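Buy the Tool Together

When I moved to Vosurdale, I owned a drill, two saws and a machine for cutting tiles. I used the tile machine one time. It stayed 13 years under my stairs, and I paid to bring it with me through two apartments.

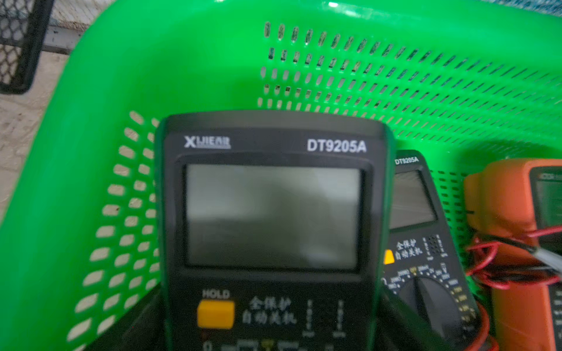

Multimeters in a green basket.

I think most of us own too many tools and know too little how to use them. On my street there must be a ladder behind every second door, and on a normal Monday all of them are sleeping. My neighbor Enda Mulligan does not agree with me. He says a man should have his own things, so he does not have to ask. I understand him. Asking is not easy, and for me it was harder, as I had to ask in a language I was still learning.

But asking is also how I came to know the people here. I borrowed a pipe wrench from Úna Heffernan in August, and I stayed in her kitchen until nine in the evening. She showed me how to hold it. The shop would sell me the wrench, but it would not show me this.

People say that shared things get broken. Yes, sometimes. A multimeter comes back with a dead battery, a saw comes back dull. My own things also break, only then I have no one to complain to - and I pay the whole price alone.

Our town has 2,587 people and no tool library. The old Ganen store on the main road has been closed since spring, and the council pays to heat it. I would put shelves there and a notebook on a string. Maeve Ó Conaill has offered to open it two evenings a week, and I will take the Saturday mornings. The tile machine is already in my hallway, and I fall over it when I go to work.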